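Prarnasa Workshop and Craft Rooms
Room inspection checklist: small parts storage and work tables
Period: September
Inspected by: Hiwot Gebru
Accompanied by: Andri Egger (room supervisor)
Copy to: Zinash Chala, Premises Office

Each item is marked Satisfactory, Attention or Not applicable. Comments are required for every item marked Attention and are optional elsewhere.

1. Floor and walkways
1.1 Walkways clear to full width: Satisfactory
1.2 Floor free of dropped beads, pins and screws: Attention
Comment: Pins found beneath the window bench. Swept up during the visit. The end-of-day sweep is to include the area under the bench and is to be signed for on the sheet by the door.
1.3 Mats flat, edges not curling: Satisfactory

2. Work tables
2.1 Tables stable, no rocking: Satisfactory
2.2 Table edges free of splinters: Satisfactory
2.3 White table coverings lying flat, no raised corners: Satisfactory
Comment: Coverings are to be wiped down before small parts are put out. Small pieces are easily seen against white and users should be encouraged to work on these tables.
2.4 Tables cleared at the end of each session: Attention
Comment: Two sessions on Friday ran into each other and the second group began among the first group's materials. Mr Egger will leave a gap of 20 minutes in the next timetable.

3. Compartment boxes
3.1 Lid opens fully and lies back without strain: Satisfactory
3.2 Latches present and free of cracks: Satisfactory
3.3 Dividers upright and seated in the tray: Satisfactory
3.4 Compartments emptied before reissue: Attention
Comment: Boxes are to be checked with the lid fully back and under good light. Small items can be hard to make out through tinted plastic -- corners in particular should be looked at from above.
3.5 Contents list kept with each box in use: Attention
Comment: Lists missing from the Worley shelf. Ms Chala to supply blank cards.
3.6 Boxes carried closed and level, one at a time: Satisfactory

4. Shelving and cupboards
4.1 Shelves fixed to wall: Satisfactory
4.2 Heavier boxes stored below shoulder height: Satisfactory
4.3 Cupboard 9 locks and key returned to office: Attention
Comment: The lock is stiff. Reported to Estamell for repair. Blades are to be kept in Cupboard 3 until the work is done.

5. Lighting and electrical
5.1 Table lighting adequate for close work: Satisfactory
5.2 Cables kept clear of seating: Satisfactory
5.3 Kiln supply: Not applicable

Outstanding actions are to be closed before the next inspection. Queries on Section 3 should be addressed to Hiwot Gebru.

Record for Section 3:

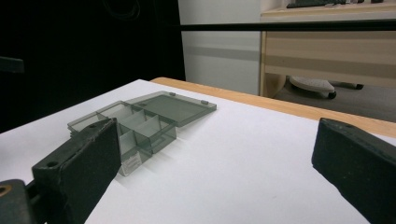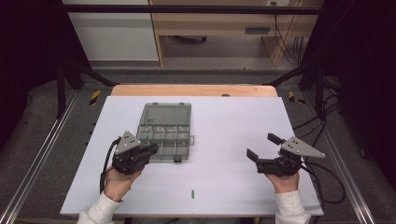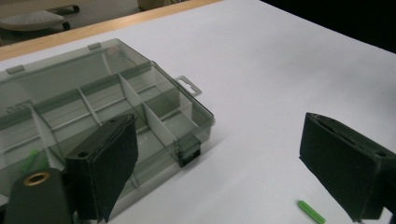

Items 3.1 to 3.3: divided compartment box, open on a white work surface.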